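Metallbehälter reinigen und Kratzer ausbessern

Eine Anleitung für offene Lager- und Kommissionierbehälter aus Metall, lackiert oder beschichtet.

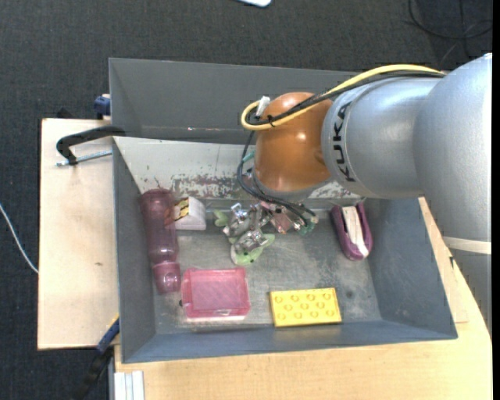 Bevor Sie anfangen, muss der Behälter vollständig leer sein. Steht er an einer Anlage, wird diese vorher abgeschaltet und gegen Wiedereinschalten gesichert.

Sie brauchen:
Handfeger und Staubsauger
pH-neutralen Reiniger, Eimer, zwei Lappen
Schleifpapier, Körnung 240 und 800
Rostschutzgrundierung und passenden Decklack
Malerkrepp

1. Lose Teile und Staub absaugen, zuerst die Wände, dann den Boden. In den Ecken mit dem Handfeger nachhelfen.

2. Reiniger nach Packungsangabe verdünnen und alle Flächen abwischen. Dunkle Flecken einige Minuten einweichen, nicht mit Stahlwolle bearbeiten. Mit klarem Wasser nachwischen und trockenreiben.

3. Schadstellen suchen. Helle Kratzer auf blankem Metall sind meist nur oberflächlich und können bleiben. Ist die Beschichtung abgeplatzt und der Grund rötlich-braun, sollte die Stelle behandelt werden. Schräge Flächen bekommen erfahrungsgemäß mehr ab als die Wände.

4. Rand der Schadstelle abkleben. Mit 240er Papier schleifen, bis kein loser Lack mehr absteht, danach mit 800er die Übergänge glätten. Schleifstaub absaugen.

5. Grundierung dünn auftragen und trocknen lassen, dann zweimal Decklack. Die Trockenzeiten stehen auf der Dose. Das Krepp abziehen, solange die letzte Schicht noch leicht klebt.

Erst wieder befüllen, wenn der Lack durchgehärtet ist. Bei uns sind das mehr als 23 Stunden, in einer kalten Halle im Februar auch länger.

Fragen zur Lackauswahl beantwortet Thu Kim in der Werkstatt Posthorpe.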